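25 Feb 2019 - Cular, equipment planning

Second pass at the hand-held gripper budget. The first pass was the Vurden quote copied into a spreadsheet, so I don't count it. Starting over with the work itself: one garment, soft, on a bedspread-type fabric with a busy print, and two fingers that have to get hold of a single layer. If a line on the quote doesn't help with that, I want to know why we'd pay for it.
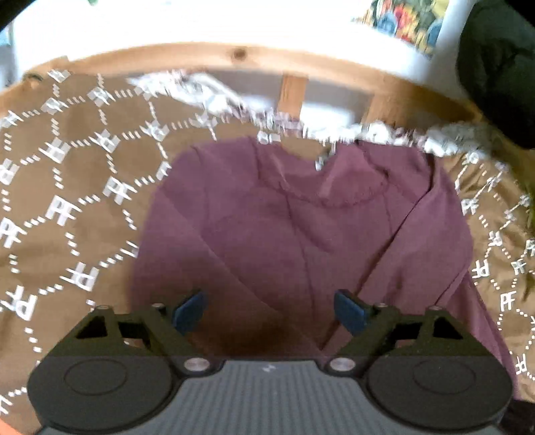 ## Quotes so far

- Vurden: $265 per unit, plus $80 shipping and "onboarding." Asked what onboarding is. It's a PDF.
- Nollik: $335 per unit, shipping included. Lead time 30 days, which I don't believe, but at least it's written down.

So a single Vurden unit costs more than a single Nollik once it's on our bench. The Vurden rep says the $80 is charged once per order. The quote doesn't say that anywhere. Need it in writing before I compare larger orders.

Both vendors want us to take the Katiyar software bundle, and neither could tell me what it does with cloth. The demo video was all boxes and cups. I'm leaving it off.

## One unit or a pair

The case for pairs is that sleeves are easier with two tools, one to hold and one to fold. Sounds right, but we have no numbers for it and it doubles the biggest line in the budget.

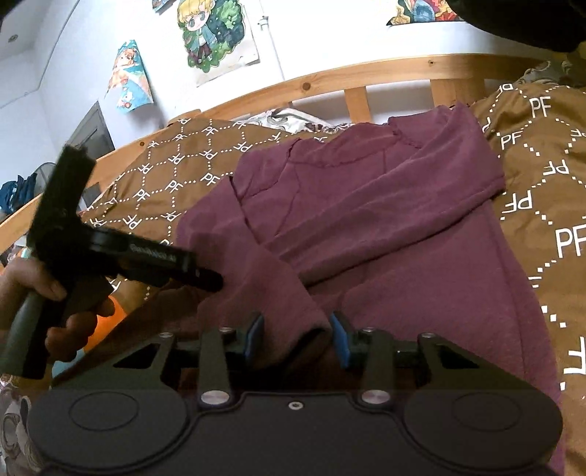
Sharada Subramaniam thinks I'm being cheap. Her note on the draft: buy the pair now, because if we order singles and change our minds in the spring we pay shipping twice and end up with two revisions of the same linkage. Fair point about the revisions. I still want a week of single-versus-pair timing first - same garment, same folds, same person.
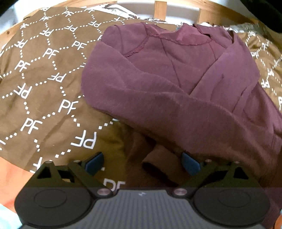
Spare finger pads are missing from both quotes, and I'd sooner cut a gripper than go without them. Neither vendor will give a service life. "Long-lasting" is all I got out of Nollik. I asked for samples to try on something like that ribbed cuff hanging down by the right finger pad, where the fabric ends in a rolled edge. A flat swatch from the vendor tells me very little.

To do:

- Vurden: shipping terms in writing
- Nollik: pad price, and can we get pads without the fingers
- Write up the timing test, send to Sharada
- No PO until the first two are answered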